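Tremblay Fold-Flat Cord Boxes, Brown Cardboard, Attached Lid

Sold by Zudlow Storage & Packing
Pack of 9 or pack of 13. Ships flat.

Let's start with the obvious objection. It's a cardboard box. You probably have cardboard boxes already, and if they hold power cords and close properly, keep using them and save your money. We stock this one because a lot of people ask for a shallow box with a lid that stays attached, and most of what gets sold as "cable organization" is a plastic tub with a high price and a lid that goes missing by December.

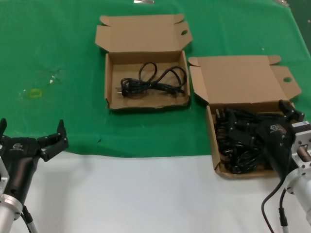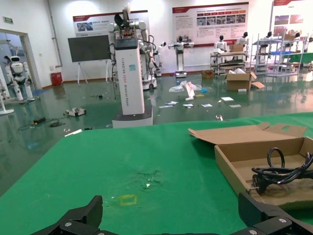 The Tremblay is a one-piece mailer-style tray. The lid is part of the same sheet as the base, folds all the way back when you want to get in, and tucks shut with corner tabs. There is no tape involved unless you're shipping. There is a finger hole, and it's handy for pulling the lid up when your other hand is full of cable. Dust gets in through it too, so don't buy these for anything that needs to be kept clean.

What it holds

One power cord, coiled, with room to spare. That is how we would use it if the cord belongs to something you care about, such as a monitor you plan to sell or a sewing machine that takes an odd plug. Put the cord in, write on the lid with a marker, close it.

It will also hold a heap of cords. Whether it should is another matter. A box full of loose power cords is the same mess you had in the drawer, only now it has walls. If you go this way, coil each one and put a twist tie on it first. Plugs stacked on top of each other tend to stand up higher than the sides, and then the lid won't tuck without a fight. We get returns marked "lid does not close" and when we look, that's nearly always the reason.

Thick extension cords: no. Get a hook.

What the maker says, and what we think

"Organizes your whole office." It doesn't. You do that part, and it takes an afternoon.

"Rated for 1000 openings." The sheet that came with our stock says this. We haven't opened one 1000 times and we doubt many people will. The fold at the back of the lid goes soft well before the tabs do, in our experience, and after that it still closes but it looks tired.

"Stackable." Yes, when closed and when what's inside is light. Full of cords, we'd keep the stack low. Cardboard walls bow when you lean on them, and a shelf is a better idea than the floor in any case.

"Eco choice." It's brown cardboard with no plastic window. Most curbside programs take it. We leave the rest of that claim to the maker.

Compared with the others we carry

The Piron bin is plastic, deeper, and costs more. You can wipe it out and it doesn't mind a damp basement. The lid is separate and the clips are poor. If your storage space gets wet at all, buy the Piron and put up with the clips.

The Ikberg cord roll is fabric with elastic loops. Nice for travel, too small for a desktop computer cord with a full-size plug. Customers who buy it for the house mostly end up back here.

The Tremblay is the cheapest of the three per cord, as long as you don't put one cord in every box. If you do, the math gets worse quickly and you'd do fine with zip bags.

Putting it together

Crease every fold line once before you start. Stand the side walls up, tuck the inner flaps down, then press the front corners in until they sit tight. The first one is annoying. Do not force the lid tabs on the first close; bend them inward a little by hand and they'll slide in. Torn tabs aren't covered by returns.

Questions we get

Can I plug something in and run the cord out through the hole?
Please don't. This is for storing cords you aren't using. A coiled cord in a closed box can heat up under load, and the box is paper.

Do you sell single boxes?
No. The packs come to us sealed and we don't split them.

Is there a white version?
The maker lists one. We have ordered it twice and been sent brown both times, so we took it off the page.

Are cords included?
No.

Returns accepted on unopened packs. Opened packs are yours, sorry.

Page last checked 24/08/2019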